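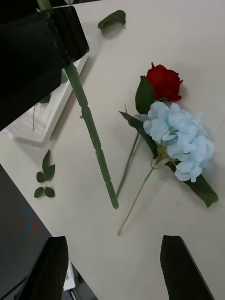 halfdan_n
Malou says never put a rose and a hydrangea in the same vase, the hydrangea just eats it. I don't buy that. You keep the rose head higher and it's fine. What vase tho? Matters more than the flowers imo

malou_e
I said never in a NARROW vase. Big difference. Hydrangea head flops forward on those skinny stems and then all you see is blue.

gkuhlmann
ok OP here, I should have typed something with the pic, sorry, was on my phone. So what I've got: red rose, the pale blue hydrangea, and the fat green stem with the ridges. All fake. Want one arrangement for the hall shelf. Shelf is 13 inches deep so nothing huge. Vase is a Renwood, the tall gray one, opening is pretty small. Do I cut stems or bend them??

mirsad43
Bend. Always bend first. You can't un-cut.

malou_e
Depends if there's wire in it. Cheap ones are just plastic and spring right back overnight. Gerd can you feel wire in the rose stem?

gkuhlmann
rose yes. hydrangea not sure, it's really thin toward the bottom. Don't want to force it

halfdan_n
Then leave the hydrangea straight, bend the rose around it. Rose behind and up, hydrangea low in front over the rim. Hides the gap too.

audur_k
Going to disagree with everybody, I'd lose the thick stem. Looks like it belongs in a totally different pot. Rose + hydrangea is a cottage thing, that green one is more of a modern hotel lobby thing. Pick one

mirsad43
No way, the thick one is the best piece. Gives you height. Without it you have two blobs at the same level

audur_k
two blobs is called a bouquet

mirsad43
lol ok. Still want the height

malou_e
Kind of with Auður here. Also a wide stem in a small opening = no room for the other two. Gerd measure the neck before you do anything

gkuhlmann
Measured. Thick one goes in but then the rose stem barely squeezes past and hydrangea has to sit on top of the rim. Wobbles

halfdan_n
Floral foam. Dry kind, not the wet kind. Flusto makes a block you can cut with a bread knife. Jam it down in the neck, poke the stems in, done

malou_e
Foam crumbs all over your floor, have fun. Glass beads or plain gravel. Gravel also puts weight in the bottom, tall vases with fake stuff tip over so easy, there's no water in them

mirsad43
+1 gravel. I use aquarium gravel, 43 cents a pound at the place by me

halfdan_n
Gravel doesn't hold an angle. Foam does. I've done 161 of these for weddings, not guessing

malou_e
Weddings last one day Halfdan. Hers has to stand on a shelf until spring with people walking by

halfdan_n
fair. foam on top of gravel then

audur_k
One thing on the leaves, the long dark one sticks way out to the side. Fold it back behind the rose or it's going to poke people in the hall. The broad one can hang down over the rim, looks natural there. And steam the hydrangea if it got squashed in storage, hold it well over the kettle, few seconds, fluff with fingers. NOT too close. Glue lets go

gkuhlmann
steam! didn't know that. does it work on the rose too

audur_k
depends on the fabric. Try one petal on the back side first. I'd skip it if the petals look ok

mirsad43
hair dryer on cool is safer for just dust. There's a long thread on cleaning fakes, post 1194 or near there has the rice in a bag trick. Salt works too

gkuhlmann
Ok plan. Gravel in the bottom, bit of foam in the neck, rose bent and up in back, hydrangea low in front. Thick stem I'm going to try in the floor vase by the coat hooks on it's own

audur_k
yes!! floor vase, alone. perfect

mirsad43
I'll accept that. Get two more of them in there by December tho, one looks lonely

malou_e
Odd numbers, so three total. And don't cut the rose until you've had it in the vase a few days.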